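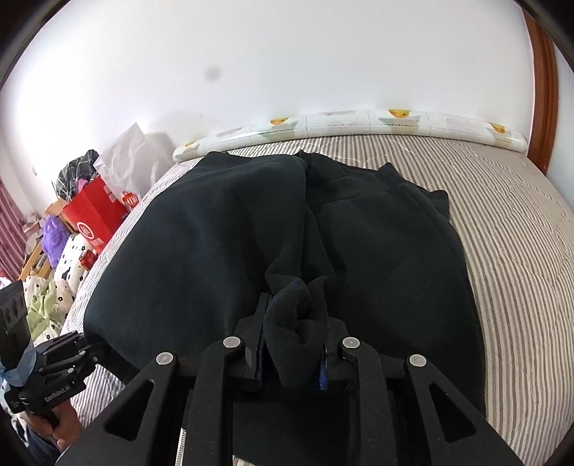 Dark sweatpants laid flat on the striped sheet.

7th August

Back on the speech transcripts today. Quick recap so I don't have to dig through my own notes again: the question is whether girls' schooling gets more minutes in the youth assembly speeches than it used to, or whether it only feels that way since the papers always quote the same lines. I've got 90 speeches from the Haugen archive and I'd coded 79 of them by lunch. The last batch is slow going — bad audio, and two interpreters talking over each other in one of them!

Coding sheet version 2 is much nicer to work with. I split "access to school" from "safety on the way to school" (they were one box before, silly me) and a lot of the speeches I'd been grumbling about suddenly sorted themselves out. The Skanton delegation talks nearly the whole time about the walk, the bus, the road after dark. Ikgate hardly mentions any of that and goes straight to fees and textbooks. I want to check that against the printed programs before I get excited.

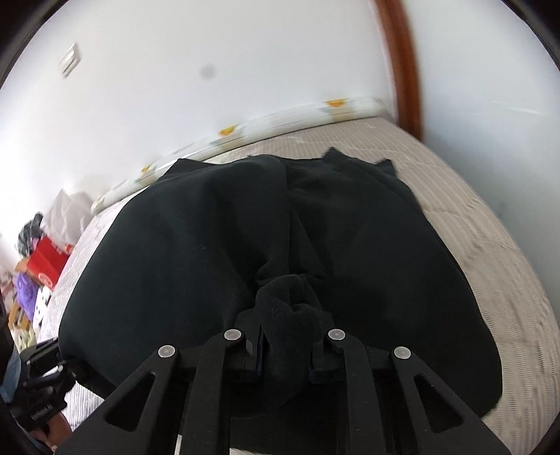 The other headache is applause. I started out leaving it in the timings and then found one speech where it eats up a huge chunk, so now I'm taking it out everywhere, which means going back over 26 files I thought I was done with. Ugh. I'll do them in the mornings while my ears are fresh.

Also wrote to the Fakmont library about the missing cassette. They have a catalog card for it but can't find the box. If it doesn't show up by October I'll run the numbers without it and put a footnote in.

To do next: finish the bad audio batch, redo the applause timings, and get somebody else in the group to code a handful blind so we can see how far apart we are. Please don't peek at my sheet first if it's you. The clean copies are in the shared folder, the ones with "old" in the name are junk and I'll delete them when I'm feeling brave.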